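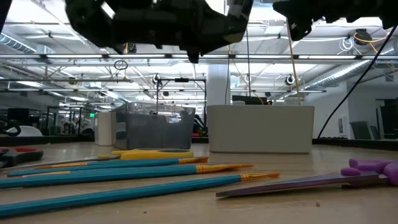

The letter said the house on Trilis Street had been painted by a dead woman, and that the painting was still going on. Jong-dae Jeon read it twice at his worktable and put it down. He had been writing the complaints column for the Manska paper long enough to know what a letter like that usually meant. It meant a cousin wanted to sell, or a cousin wanted to stop someone else from selling. He pushed the teal paintbrushes over to one side of the table, their bristles short and golden-orange, and looked at the letter a third time. It was signed Mrs. Alipour, and she had put her phone number under the signature, which the cranks never did.

He called. She answered before the first ring was done.

"You're the one who doesn't believe things," she said.

"I believe plenty of things."

"Good. Come and see the back bedroom. It was white when I bought the place. Now it's got a blue stripe at the bottom and the stripe is getting taller."

"Damp," said Jong-dae.

"Damp isn't blue."

He told her that old paint could bleed through new paint. He'd seen a kitchen in Corkeo where a whole row of ducks had come up through two coats of cream. She said she knew about bleeding, her husband had been a decorator, and did he want to come or not. He asked what she had paid for the house. She told him it was none of his business, then told him the taxes, which were 3,950 a year and a disgrace.

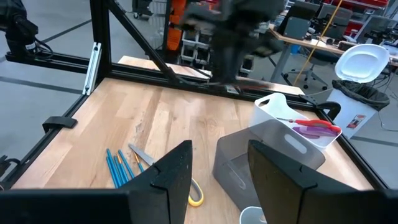 The wooden tabletop

It was a small room with a window onto the alley. The stripe was there, and it was blue, and he had to admit it was a neat job. It ran along three walls at the height of his shin. On the fourth wall, behind the bed, it was a little higher.

"Who has a key?" he said.

"I do."

"Who else?"

"My son. He lives 407 miles away and he won't pick up a brush when he's standing next to one."

Jong-dae got down on his knees, which complained. He ran a thumbnail along the top of the stripe. It was dry. He smelled it, feeling foolish, and it smelled of wall. He took a pencil from his jacket and drew a short line at the upper edge, then another behind the bed, and wrote 15th February beside each one.

"I tried that," said Mrs. Alipour.

"And?"

"She painted over it."

"She?"

"The woman who had it before me. She was doing this room when she died. The neighbors told me. She'd been going to do the whole thing blue for a baby, her sister's baby, I think, or a niece's. It changes depending on who you ask."

That was the part he liked least. In his experience a story that changed depending on who you asked was a story people enjoyed telling. He said he would need to sit in the room overnight, and that she would have to sit somewhere else, and that he would be putting tape across the door.

"You think it's me," she said.

"I think you're the one with the key."

She laughed at that and went to make him a sandwich.

He taped the door and the window. He sat in a kitchen chair with the lamp on. By 10 he had eaten the sandwich and read most of a magazine about boats. The house made the usual noises. Somewhere after midnight he heard a soft, regular sound, back and forth, back and forth, and he was pleased, for he knew exactly what it was - a branch on the siding. He got up to look for the branch. There was no tree in the alley.

A cable, then. A loose bit of gutter. He stood with his ear near the glass until the sound stopped, and then he sat down again and did not read any more about boats.
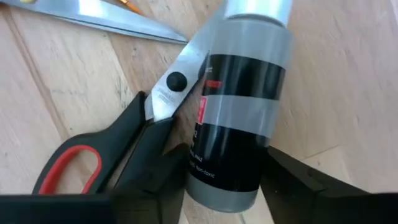
In the morning the tape was whole on both the window and the door. He checked it with his fingers, all the way along. Then he moved the chair and looked at the wall. His first pencil mark was gone. So was the date. The one behind the bed was gone too, and the blue went on above it for nearly an inch.

Mrs. Alipour came in with coffee and waited.

"I fell asleep," he said.

"Did you?"

"I must have."

"You don't look like you slept."

He drank the coffee. He thought about the son, and about chemicals that changed color in cold air, and about how little he knew of Mrs. Alipour's late husband and the things a decorator might leave in a basement. Any of those would fill a column. He asked whether she wanted the thing stopped, supposing it could be stopped.

She looked at the wall for a while. "I'd have picked a lighter blue," she said. "But she's careful around the baseboard. He never was."

He went home and wrote that the trouble was damp. In June she sent him a photo of the room with no note. He got out his magnifying glass and went over the corners of the ceiling, looking for white.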